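Hirkomel Municipal Archives: notes from the August open day 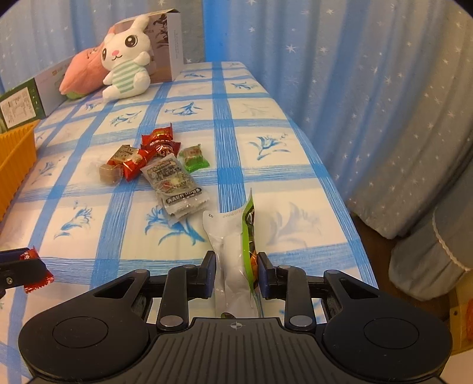

The open day ran from mid-morning until four o'clock, and I got there a little before eleven. The archives sit behind the old waterworks on Longo Street, at the bottom of the hill, and the entrance is around the side. There is a sign, but it faces the wrong way if you are walking up from the bus stop.

Tours went in groups and each one took close to an hour. Ours was led by Debora Cirillo, who has looked after the engineering and public works records for the past nine years. She started in the reading room, where visitors normally sign in and order material, and then took us straight down to the strongroom.

The strongroom holds the photographs, which were what I had come for. The city engineer's office employed its own photographer from before the First World War until the early fifties, and most of what he and his successors shot was drains, kerbs, retaining walls and holes in the road. The negatives are glass up to the late twenties and film after that. The catalogued part of the series now stands at 878 negatives, and there are boxes still to be opened. The film is kept in a separate cold room, which we saw through the window in the door but did not enter.

Debora had prints laid out for us on a long bench. The first lot showed the Gedulcombe trunk sewer, dug by hand in 1931 as relief work. In one of them, a crew of eleven stands in a trench with timber shoring on both sides, and the foreman is up on the edge with his coat buttoned. The location was written on the negative in ink, back to front, so that it would read correctly when printed. She said the street names cause more trouble than anything else. Gedulcombe renumbered its avenues after it was annexed, so a caption that says Fifth Avenue can mean either of two streets eight blocks apart. Staff check them against the fire insurance plans and the assessment rolls.

Some 50 prints in the series still have no location at all. A binder of them was on the table near the door, with slips of paper for anyone who recognized something. A man in our group picked out the corner of his grandfather's hardware store from the brickwork over the window, and filled in a slip. I had no luck, although I am fairly sure one of them is the north end of the Nosunard Bridge before the streetcar tracks came out.

The next stop was the plan room. The drawers are oak and came from the engineer's office when it moved in the sixties. We were shown a sewer plan on linen, drawn at 100 feet to the inch, with the pipe sizes in red and later connections added in pencil. The city's works crews still send in requests for these. The centre of town has brick sewers that do not appear on any modern survey, and the linen plans are the only record of where the manholes were before the roads were widened.

After that came the conservation workshop, a small room at the back with a sink and a good north light. A glass negative with a broken corner was lying on the bench between two sheets of clean glass. It shows the intersection of Longo and Mill with the paving up, and was found in a desk at the waterworks. The repair is simply to hold the pieces together, scan them and rehouse them in a four-flap envelope. No glue is used.

The tour finished back upstairs with a small display on the 1936 flood. There were two ledgers from the relief office, a map coloured to show how far the water came, and a run of photographs taken from a rowboat on Mill Street. The register lists 603 households that applied for help, with the head of the family, the address and what was granted. It has been indexed by surname, and you can ask for a search at the desk. I looked up my mother's family and found them on the second page — two mattresses, a stove and a half ton of coal.

A few practical points for anyone thinking of going. The reading room is open by appointment, and material from the cold room has to be ordered the day before so it can warm up. Bring a pencil, as pens are not allowed. Copies of the photographs can be ordered as prints or scans, and there is a form on the counter with the current charges. Parking is limited to the row along the waterworks fence, and it was full when I left. The number 6 bus stops at the bottom of the hill.

The unidentified prints will stay out in the reading room until the end of the fall. I plan to go back with an old map of the Nosunard side and check that bridge.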